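The Woman Who Counts the Wivberg Mud

I'd been standing in the Wivberg estuary for maybe four minutes when I lost my left boot. It went down with a sort of burp, and Bríd Hennessy, who was already a good way ahead of me, didn't even turn around. "Leave your foot where it is and wiggle," she called. So I wiggled, and out it came!

I'd gone out to meet her because of a letter. In June the Clarkby Institute wrote to tell her she'd won the Brennan Medal, which goes to one person a year for long-running fieldwork in the earth and ocean sciences. She thought it was a bill and put it behind the toaster. Her research partner, Declan Moriarty, found out from a colleague, phoned her at six in the morning and yelled.

"I said, Declan, I'm not dressed, is the lab on fire?" she told me. "And he said no, you've got the Brennan. I said the Brennan what?"

Hennessy studies sediment. She's been measuring how the mud at Wivberg builds up and washes away for 19 years, at the same stakes, on the same tides, in weather that would keep me under a blanket. Her project, Hekska, now holds 1,864 cores, each one a long plug of mud with its layers all in order (she calls them "the girls," and no, I didn't ask). The oldest mud she has came from a layer laid down 400 years ago, and she let me smell it. Eggs, mostly, with a bit of old penny. 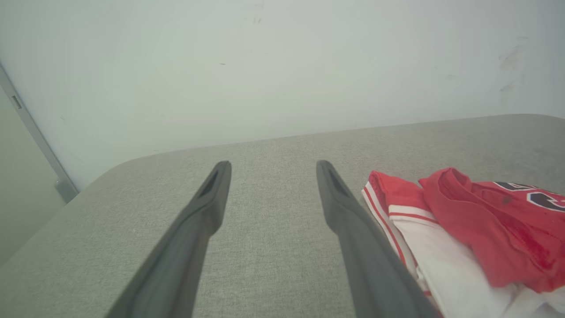

Reading the mud

I'd figured a core would look like chocolate cake, and some of them really do. Others are one long gray smear, and you need Hennessy next to you pointing with a knitting needle before you see anything in it at all. A pale line as thin as a pencil mark is a storm. A fat sandy band is a winter when the channel moved. There's a dark stripe she's very fond of, full of tiny crushed shells, and she and Moriarty have been arguing over it for 6 years. He thinks it was one enormous flood. She thinks it was a string of smaller ones.

"He's wrong, but he's wrong in a useful way," she said. Moriarty, who was washing sieves at the sink, said he could hear her.

The two of them met when he was fixing pumps for the harbor and she needed somebody with a boat. He went back to school for his chemistry degree after that, and these days he does all the dating work, which means hours of weighing out little dishes of dried mud. He showed me his notebooks. His handwriting is gorgeous, like a wedding invitation, and every page has a brown thumbprint on it somewhere.

What the town gets out of it

People in Wivberg used to ask her what it was all for, and she didn't always have a good answer. Then the harbor office wanted to dig a new channel, and her records showed that the bank on the east side had been feeding the salt marsh for generations. The dig got moved. She's prouder of that than of the medal, I think, though she did take the medal out twice while I was there to check that I'd seen the back.

She won't be slowing down, either. There's a new line of stakes going in past the old jetty, and she wants two winters of readings from it before she'll say a word about what it shows. I asked for a hint. She handed me a bucket and told me the tide was turning.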